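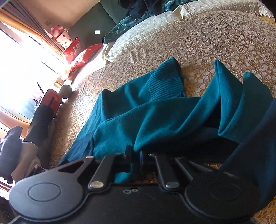
One workshop customer at Nolwood wrote that the pads wear well on knitwear, but the pivot screws want checking sooner than the old sheet said, and the sheet has been changed to suit.

Wondora two-finger gripper, hand-held, service kit 531
Suits: black body with round flat pads, linkage drive
Supplied by: Hulme
Sheet revised: 08/06/2019

Kit contents
Pad pair
Linkage screws, round head
Washers
Thread locker, 6 mL

Fitting
Open the fingers fully and clear any fibre from between the linkage arms. Wool and fuzzy yarn wind in behind the screw heads — pick it out with tweezers, never a blade. Remove one screw at a time so the arms keep their setting. Wipe the pads with a damp cloth. Tighten until the arm swings freely with no side play.

Check interval: 825 cycles on knits. Halve it for loose or shedding fabric.

Units with the earlier Millard linkage take kit 83. The screws are not interchangeable.

Pads are sold in pairs only. Dispatch from Hulme, colour black.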